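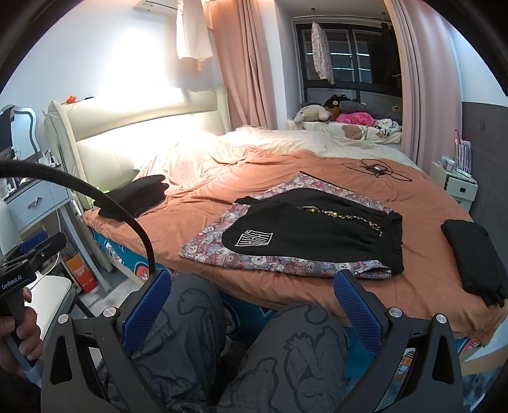 How do you fold shorts with a drawstring so the string does not hang out and catch on everything?

Pull the string to the outside first, fold the shorts in half lengthwise, lay the string flat across the top, and only then roll or fold from the legs up to the waistband. The string ends up inside the roll and stays there.

I write this because my friend Selvaraj Dissanayake asked me three times by phone and I explained it badly three times. So now it is a thread and I can send him the link. Sorry for my English, I learned most of it from washing instructions and from my sister-in-law.

First point. I fold on the bed and never on the table. The bed is wide, and if a folded thing falls over it falls on something soft. My blanket is the orange one, wrinkled as always. I do not make it smooth before I start. A wrinkled blanket holds the clothes in place better than a smooth one, I noticed this in March when I had a satin cover and everything was sliding.

The shorts you see are the ones with the little bears along the edge. They are my favorite and they are also the most difficult, because the waistband is elastic and gathered, so it wants to be shorter than the rest. If you fold it with force, the legs make a wave. Let the waistband be small. Make only the legs straight.

Half fold: one leg on top of the other leg. The waistband goes to your right hand if you are right-handed like me. Then you go with the flat hand from the waistband to the leg openings. Two times is enough. I do not press hard on the embroidery, the thread gets shiny after some time.

About the string. Mine is braided, black and white and red and yellow, with small yellow beads. Beads are the problem! In the dryer they knock on the drum all night, and in the drawer they go into the sleeve of another thing. I lay the string across the black part and leave it there until the last fold. Some people make a knot. I made a knot once and needed a fork to open it.

Somebody will ask if printed fabric should be turned inside out. For washing, yes, I do it. For folding I turn it back, because I want to see which shorts I am taking in the morning when it is still dark and I am not a nice person yet.

Black clothes are a separate topic. When they are folded, all black clothes are the same clothes. I keep one pile near the headboard and the other at the opposite side of the bed, and I do not let them meet until I know in which drawer each one goes. My cousin Kornél Rácz puts all black things in one box and then he goes to work in pajama pants. It happened. He tells it himself at parties.

For the compact rectangle I do it like this: sides to the middle, bottom up to one third, then again. It must be able to stand on its edge. If it falls open, the first fold was too wide. Open it and start again, it takes less time than to repair it.

I bought once a plastic folding board from Rovby. It was a good board for shirts. For shorts it was too long, and the waistband was always outside of it. Now the board is under the sofa and I use my arm as a measure, from the elbow to the wrist. This is the width of my drawer also, what luck.

The drawer divider is from Dramgate and it cost me 2740 forints, more than the T-shirt I keep in it. But the rolls stand up in it and do not go flat. Before this I used a shoe box cut in half, which works the same way if you do not look at it too much.

A small thing that helps me: I do not put the clothes away one by one. I wait until the bed is finished, then I walk to the drawer with everything. If I walk with every piece, I find something in the kitchen to eat and I do not come back.

Also, do not sit on the bed in the middle of the work. I know you want to. The mattress goes down and all the piles lean to you like old friends, and then you have to fold the whole side again.

Selvaraj wrote to me now that he rolls his shorts "like a sausage from the waistband." No, Selvaraj. From the legs. If you start from the waistband, the elastic is in the center and it opens the roll from inside. Start from the legs and the waistband comes last, then you can turn it a little over the roll and it holds everything closed.

He asks also about swimming shorts with a net inside. I do not own such shorts. If somebody here knows, please write it under this post and I will tell him, he is leaving for the lake soon and his bag is small.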